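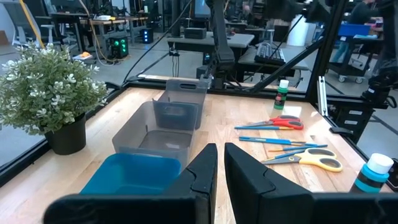
The Vamado roll-top panniers are back in stock in the 20-liter size, along with the smaller front pair that sold out in February. Both come in black and moss green, and both use the same hook system as the older ones, so if you already have a Vamado rack you won't need new hardware. The most common question we get is how to keep things from ending up in one heap at the bottom of the bag. Open plastic bins like the teal one and the smoky-gray one behind it are a good way to sort before you pack. Put food in one, tools and spares in another, and clothes in whatever is left over. When the bins are full, you have a fair idea of how much you are really taking, and you can leave out the second sweater before it gets to the bike.

Weight matters more than volume on a loaded bike. Heavy things go low and close to the wheel, and the two sides should be close to even. We use a luggage scale and try to keep left and right within 300 grams of each other. You can ride with a bigger difference than that, but you will notice it when you stand up on a climb or let go with one hand to reach for a bottle.

Edivaldo Lacerda took the new panniers on a 215-kilometer trip along the river path this summer, with 3 nights of camping. He carried a one-person tent, a stove and a change of clothes in the rear pair and left the front rack off. His notes:

The roll top needs at least three full turns to seal. Two turns looks closed and isn't.

The outside pocket will take a rain jacket or a pair of sandals. It has a drain hole, so don't keep your phone there.

The lower hook should be set again after the first day. His had moved a little on gravel, and once he tightened it, it stayed put for the rest of the trip.

The shoulder strap is fine for walking from the bike to the tent. For anything longer he would have liked some padding.

If you want a separate bag for off the bike, the Moradix packable daypack folds down to the size of an orange and fits in the outside pocket. It has no frame and thin straps, so keep it to groceries and a swim towel.

We have also started taking in older panniers for repair. Mathebula, our workshop on the lower floor, can replace hooks, buckles and stiffener boards on most brands, and patch holes in coated fabric. They can't fix a coating that has started to peel. Allow 4 working days, and please empty the bag and brush off the mud before you drop it off. Hooks and buckles are priced per piece, and the list is posted at the counter.

Orders for the moss green front pair ship from September 12, 2026. All other sizes and colors ship now.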